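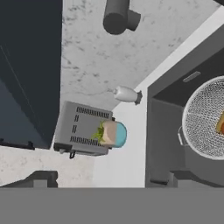 2022年3月 总第76期 第5页

小零件应该单卖

去年秋天我在拉尔诺（Larno）港把船吊上岸，趁落架的工夫拆了手动舱底泵。泵是Skada的，装上船好些年，一直没出过大毛病，只是最近几回压手柄的时候觉得发虚，出水断断续续。拆开以后毛病很清楚，隔膜靠近压圈的地方裂了一道口子，两片单向阀的橡胶也硬了，边缘翘起来，合不严。泵壳、手柄、转轴都好好的，螺丝抹了油，一拧就下来。

我去港口的船具店买隔膜。店里说这个型号的隔膜不单卖，修理包也停了，建议我买新泵，935元。新泵的安装孔和旧的对不上，要在舱壁上重新打孔，旧孔要补，进出水口的口径也换了，软管得跟着换一段，卡箍也要换。为了一片橡胶，我得动舱壁、动管路，再扔掉一个完好的泵壳。

最后隔膜还是找到了，是另一个港口的熟人Jayson Talavera从一台报废的同型号泵上拆下来的，比我那片软，没有裂。单向阀的阀片是我拿橡胶板照着旧的剪的。这台泵现在装在原来的位置，压起来有力。但我不放心，一片从废泵上拆下来的隔膜，年纪恐怕和我的差不多。

这篇文章想说的意见很简单：卖船用五金和甲板设备的厂家，应该把易损的小零件单独列出来卖，给出零件号，标出价格，并且在产品停产以后继续供应若干年。我知道这不是什么新鲜主张，几乎每个自己动手修船的人都抱怨过。可是抱怨归抱怨，大家买设备的时候还是看外形、看重量、看价钱，很少有人在付款之前问一句，里面的弹簧坏了去哪里买。

先说清楚我指的是哪些东西。绞盘里的棘爪和棘爪弹簧，手动泵的隔膜和阀片，电动泵的叶轮和轴封，绳夹里的凸轮，天窗的密封条和铰链轴，滑轮的滚珠，锚机的离合锥，卸扣的插销，脱钩器里的回位弹簧，伸缩桨杆的卡扣，气胀式救生衣的触发药片。它们有几个共同的地方：个头小，成本低，磨损是预料之中的事，坏了以后整件设备就不能用，或者能用但不可靠。设计的人在图纸上画它们的时候就知道它们会先坏。既然知道，就应该把替换这件事一并设计进去。

绞盘在这方面其实是做得比较好的。我船上的主绞盘是Leinonen的老型号，每年春天我把它拆开，用煤油洗掉旧油脂，看棘爪的尖角有没有磨圆，弹簧有没有变形，然后上薄薄一层油，装回去。棘爪弹簧一小袋的价钱和一杯咖啡差不多。厂里的爆炸图画得清楚，每个件都有编号，按编号订货，寄来的东西装得上。棘爪上抹的油和齿轮上抹的油不一样，图上也写明了。这台绞盘的年纪比我开船的年头还长，手感仍然很好。我没有理由换掉它，将来真要换，我多半还会买同一家的。

所以有人说小零件供应做不到，我不太相信。绞盘的结构比手动泵复杂得多，里面的件也多得多，绞盘做得到，泵没有道理做不到。差别在于这两样东西在厂家眼里的身份。绞盘贵，买的人把它当作资产，厂家也就按资产来对待。泵便宜，厂家把它看成消耗品，觉得坏了就换是天经地义的。可是泵装在船上，它的身份不由价钱决定。舱底泵是船进水以后最后用到的东西之一，这样的设备，主人却没法换一片橡胶，说不过去。

再说Lendeck的天窗。我认识的Noemi Fabbri在一条旧巡航艇上装了这家的前舱天窗，铝框，亚克力板，外观很漂亮。用了几年，密封条压扁了，浪打上甲板的时候往床铺上滴水。密封条的截面很特别，一边带唇，一边带槽，市面上买不到一样的。厂家的答复是密封条和上框在出厂时粘为一体，需要更换上框总成。上框总成的价格接近整个天窗。她后来买了通用的海绵条，用胶粘上去，关窗的时候要使劲压，把手因此受力过大，下一个坏的大概就是把手。

密封条和上框粘在一起，厂里自有说法，粘接的防水性能好，装配也快。这个说法我接受一半。粘接确实可以做得很严实，但橡胶的寿命和铝框的寿命差得太远，把两样寿命相差悬殊的东西做成拆不开的一件，等于让铝框跟着橡胶一起报废。同样的防水效果，用压条加螺丝也能做到，老式天窗就是这样做的，装配慢一点，多几颗螺丝，日后换条的时候用一把螺丝刀就行。

有关这个问题，我听过几种反对的意见，有的有道理，有的没有。

第一种意见讲库存。零件种类多，销量小，占地方，占资金，每一种都要有包装、有条码、有人管。做船用设备的厂大多规模不大，一个型号可能一年也卖不出多少，要它为停产的型号备着隔膜，确实有压力。这一条我认为是真的。但库存可以合并。把一个系列里的泵用同一片隔膜，把几代天窗用同一种截面的密封条，零件种类就下来了。眼下的情形往往相反，每出一代新产品，尺寸就动一动，安装孔挪几毫米，看不出对使用者有什么好处，却让旧零件全部作废。我那台Skada的新旧两代，泵腔的容积标的是一样的，隔膜直径只差3毫米。我量过。我想不出这3毫米能让泵多抽出多少水。

第二种意见讲安全。用户自己换零件，换错了，装反了，出了事算谁的。单向阀装反，泵就不出水，隔膜没压平，就会漏。这种风险是有的。不过在海上，用户本来就得自己动手。离岸几十海里，泵堵了，没有哪个服务网点能派人来。手动泵的设计目的之一就是在这种情况下还能拆开清理。既然默认用户要会拆开，却又说用户不适合换零件，这两句话放不到一起。说明书里多画一张装配方向的图，在阀片上铸一个箭头，这些办法比禁止单卖有用。

第三种意见讲仿制。零件一旦单独标价，就有人照着做便宜的，橡胶配方不对，遇油发胀，到头来坏的还是厂家的名声。可是厂家不卖，仿制的人照样会做，而且做得更随便，因为没有原厂件可以比较。我自己剪的阀片就是一种仿制，材料是五金店买的橡胶板，耐不耐柴油我心里没底。原厂要是肯卖，我绝不会去剪那两片东西。

第四种意见来自船东，不是来自厂家。Inna Fedoruk和我在同一个码头停船，她的看法是，人的时间也是钱，为一片隔膜到处打电话，花的时间早够买新泵了，换新的干净利落，还有保修。她这话对她自己是成立的，她的船新，设备也新，新泵对得上原来的孔。等她的船再老一些，情况会不会变，要看那时候的厂家还做不做同样尺寸的东西。我和她在这件事上没有谈拢。她还提了一点，我觉得值得写下来：旧设备修修补补，主人容易高估它的状态，一台泵换了隔膜，可是泵壳老化开裂，到用的时候一样靠不住。这一点我同意。能换零件不等于应该永远换下去，塑料壳晒久了发脆，该扔就得扔。我要求的是由船主看过实物以后来做这个决定，眼下是缺货替他决定了。

还有一种情况比停产更让人恼火，就是零件有，但买不到合理的量。有一家卖滑轮的，滚珠只跟着整套侧板、轮子一起卖，叫作翻新套件。拆滑轮清洗的时候掉一两颗滚珠是常有的事，甲板是斜的，滚珠是圆的，掉了就从排水孔出去了。为补一两颗滚珠买一整套，剩下的零件放在抽屉里，几年下来抽屉里攒了好几副侧板。包装上印着环保标志，我看了不太舒服。

说到环保，这几年船展上讲可持续的展位越来越多，用回收渔网做的绳子，用植物纤维做的板材，包装换成了纸的。这些我不反对。但在我看来，一台泵多用十年，省下的东西比换一个纸盒多得多。厂家愿意在材料上做文章，是材料好宣传，印在盒子上一目了然。保证隔膜供应到什么时候，很难做成一张好看的海报。

我也要替船具店说几句。很多人把气撒在柜台上，这不公平。拉尔诺的店面不大，墙上挂满了，店主不可能替每个牌子备零件。我问过在店里管进货的Meenakshi Ramasamy，她讲的情况是，有些厂的零件目录和产品目录分成两个系统，零件目录只给指定的维修商看，普通店家连零件号都查不到。顾客拿着一个断掉的卡扣来，她知道厂里有这个东西，却不知道怎么填订单。有时候她把照片发过去，对方隔很久才回，回的是一份新产品的报价。她现在的做法是把收来的旧设备拆了，能用的小件分格装盒，谁要就按格子找。盒子里有我见过的各种年代的弹簧和销子，大多没有标签，要拿着旧件去比。

这种盒子很多港口都有。老一点的船厂角落里总有一个铁柜，抽屉拉出来全是拆下来的东西。它们解决了不少问题，我的隔膜也算是这么来的。可是这条路越走越窄。橡胶件放久了也会老，拆下来的只会比新的差。金属件还好，塑料卡扣就不行了，从旧设备上拆的时候一掰就断。而且近些年的设备越来越多用胶粘、用超声焊接、用一次性的倒扣，拆下来就是坏的，连进盒子的资格都没有。

那么具体该怎么办，我提几点，不成系统。

产品目录里应该有一页零件表。不必做得漂亮，黑白线图就行，每个易损件一个编号。放在网上，不要登录，不要填船名和船籍港。产品停产以后这一页不要撤掉，我手里有好几样设备，网址还在说明书封底印着，打开是首页，首页上全是新产品。

尺寸要写出来。隔膜的直径、孔位、材料，弹簧的线径和自由长度，密封条的截面。厂家不愿意再供应的老零件，至少把尺寸公开，让别人有依据去做。做这件事几乎没有成本，图纸在厂里本来就有。我知道有人会担心泄露技术，可一根压缩弹簧里有多少技术，大家都清楚。

供应年限要在买的时候说明。写在包装上也好，写在说明书里也好，从停产之日算起，隔膜供应几年，密封条供应几年。年限短也可以，写明了我就知道，买的时候多买一份备着，或者不买。现在的问题是买的人完全不知道，到坏了那天才发现。

安装孔不要随便改。这一条比前面的都重要。孔位一样，哪怕零件断了供，整机换新也只是拧几颗螺丝的事，不用在船上打新孔。玻璃钢船的甲板是夹芯的，每多一个孔就多一处可能进水的地方，芯材受潮以后的麻烦远远超过一台泵的价钱。旧孔要扩大、填环氧、打磨、补胶衣，颜色还不一定配得上。厂家改一次孔位，在图纸上是挪一下圆心，到了船上就是一个周末的活。

船东自己也有该做的事。我以前买设备，说明书看一遍就塞进抽屉，过几年就找不到了。现在我把型号、序列号和购买地点抄在一个本子上，本子放在船上，另外拍一份存着。装新设备之前，我先问修理包，能买就当场买一份，和说明书装在同一个袋子里。橡胶件避光放，袋子上写购买的时间。修理包若是没有，我就去看别家。这样挑下来，能选的牌子少了，有时候要多花一些钱，也有时候要接受一个样子不那么好看的东西。

按这个办法，我今年春天换淡水泵的时候放弃了原先看中的一款。那一款更静，更小，接头是快插的，装起来很省事，但泵头是封死的。我买的这款比它大一圈，噪音也大，夜里有人起来用水，整条船都听得见。泵头用螺丝固定，里面的阀板和隔膜有单独的零件号，我订了一套，收到以后拿去和泵上的比了一下，对得上。我家里人对噪音有意见，我在泵脚下垫了橡胶，好了一些，没有全好。

我也给Skada写过信，问旧型号的隔膜还有没有可能恢复供应，或者能不能给一份尺寸图。回信是客服部的Augustina Ackah写的，语气很客气，她确认修理包已经停产，库存清完了，尺寸图属于内部资料，不能外发，不过她会把意见转给产品部门。她另外告诉我，现款泵的隔膜是单卖的，并且给了零件号。这是个好消息，至少新泵的主人眼下买得到。我又写信去问现款停产以后隔膜还供应多久，这个问题还没有收到答复。

这几年二手船成交得多，许多人接手的第一条船比自己年纪还大。这些船的船体厚实，桅杆和索具换过，再开很多年没有问题，卡住主人的常常就是这些小东西。新手碰到天窗漏水、绞盘打滑、泵不出水，第一反应是去查零件，查不到，就去查整机，查到价钱，再查到安装孔不合，事情就搁下了。我在码头上见过用木塞堵着的旧泵孔，也见过用胶带封了一个冬天的天窗。船主都不是懒人，他们的甲板擦得比我的干净。

四月船要下水。下水之前我还要把那台旧泵再拆开看一次，看那片换上去的隔膜有没有变化。自己剪的阀片我多剪了一副，放在工具箱里，和旧的那副隔开放。谁手上有未拆封的同型号修理包，愿意出让的，可以请编辑部转告我，价钱好商量，橡胶的生产时间请务必写明。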